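Wednesday, toast bench, second page of the week

OK, so the browning trials are back on! I spent the first hour wiping down the white table and hunting for the good bread knife, which I didn't need in the end because the Plonach loaf comes sliced (I forget this every single time). We're on loaf 6 now. The first slices went straight into the bin with the heels, same as always, because the end pieces brown differently and I don't want them muddying the numbers.

Settings for today: dial in the middle, one slice at a time, 205 seconds by the stopwatch. I know the toaster has its own timer, but it drifted all over the place last month and I'd sooner trust my thumb. Let it sit with the lever up between slices. I've been making tea in the gaps, so the pace is pretty relaxed.
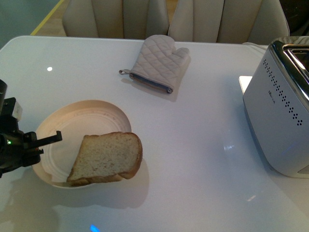
Crumbs are the thing I want to get on top of this month. Every time we carry a slice over from the bag we lose a bit, and then the weight before and the weight after don't tell us much about water at all. So the new habit is bag to plate, weigh plate and bread together, then plate to toaster. The round cream plate is fine for this, except a slice of sandwich bread doesn't want to lie flat in it. It tips, with the right side hanging out over the rim, and anything that drops off there lands on the table and misses the weighing. I'd like something wider and flatter. Skov has a plain dinner plate in their list, and the Zemis tray might do too if it fits on the scale (measure the scale first, me!).

Other bits while I remember:

- The quilted mitt lives at the back of the table, please leave it there. I went looking for it in two drawers on Monday's batch and got cross.
- Crumb tray: empty it before slice one and again at the end, and write down both.
- The Vevel color card is getting greasy at the corners. Shade 19 is hard to tell from its neighbor now. Need a fresh card, or a plastic sleeve for this one.

Running total in the log is 2,453 slices, which made me laugh out loud. So much toast! Still to do tomorrow: the same setting again with bread straight from the freezer, and find out who finished the butter.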